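Gripper comparison, bin picking, long thread. Two grippers on the same KUKA arm, same bin, same objects. Writing it up because I keep getting asked which one to buy and the answer needs more than one post.

1/ The candidates. Stunell two-finger, parallel jaws, electric. Druvden linkage gripper, which closes with an adaptive motion, so the fingers wrap a bit on round things and stay parallel on flat things. Both are in the same price range once you add the mounting plate.

2/ The task is plain clutter clearing. Objects go in the bin, the arm takes them out one at a time, and a drop outside the bin counts as a failure. 200 grasp attempts per gripper. Same planner, same speed limit, same camera position for both.

3/ Object set is 11 household and toy items. I wanted a mix of rigid, soft, thin and hollow. No boxes. Everything can pick a box.

4/ Controller settings, for the people who will ask: Villalobos motion stack, stock joint limits, approach from above unless the planner finds nothing, then up to 30 degrees of tilt. Grip force at the middle setting on both. I did not tune per object.

5/ Druvden session. I ran this one second, so if anything the planner had the benefit of my fixing a bad transform before the first session.

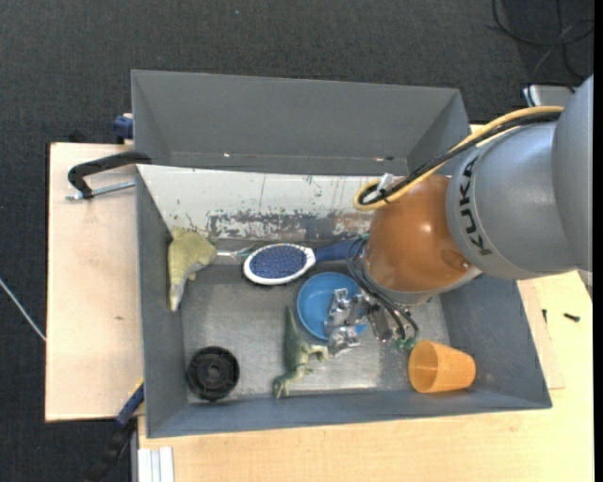
Druvden on the KUKA, over the blue bowl. Brush, dinosaur and orange cup still in the bin.

6/ Bowls first. Rim grasps are where the two differ most. The Stunell needs to come down with one finger inside and one outside, and the jaws are thick enough that the outside finger hits whatever is next to the bowl. The Druvden fingers are slimmer at the tip and got in more often. When it did get a rim it usually kept it.

7/ Cups on their side. Stunell wins. Parallel jaws across the body, done. The Druvden linkage likes to curl under the cup, and on a metal floor the fingertips scrape before they close. I raised the approach height to stop the scraping and then it started missing low. Left it at the original height for the count.

8/ Hairbrush. Both fine on the handle, both bad on the head. The planner likes the head for some reason – big flat blob in the depth data, I suppose. Bristles give under the finger and the brush rolls out on the lift.

9/ Soft toys and dinosaurs. Druvden by a clear margin. It doesn't care much which way the legs point. The Stunell kept finding a leg or a tail and pinching only that.

10/ Whisk. Neither. Thin wires barely show up in depth and most attempts closed on air. I'd call this a camera problem and leave the grippers out of it.

11/ Totals. Druvden 163 good picks out of 200. Stunell 149 out of 200. That gap is smaller than I expected from watching. Most of it comes from the toys and the bowl.

12/ Cycle time goes the other way. Stunell closes faster and reports grip sooner, so each pick is a little over half a second shorter. If your parts are simple and you run all day, that may matter more to you than 14 picks.

13/ Cables. Whatever you choose, spend an afternoon on routing. Leave a service loop at the wrist and then turn the last joint by hand through its full range before you let the planner near it. My first routing was too short and I lost a connector on the Stunell at attempt 40. Restarted the count from zero after that.

14/ Clamp the bin. I started without clamps and the bin crept every time a finger touched a wall. A few millimeters per run, enough to throw the collision model off.

15/ Wear. The Druvden fingertip pads are rated for 3000 cycles before replacement. I'm at 576 on this set, counting setup and test closes, and I can see a small groove on one pad. Will report back if they don't make the number.

16/ What I'd buy. Mixed clutter with odd shapes: Druvden. Known parts with two flat sides: Stunell. I'm keeping the Druvden on the arm for now.

17/ Next up is the Wusholm suction cup on the same set. I don't expect much from it on the brush. Raw counts per object go up when I've cleaned the spreadsheet.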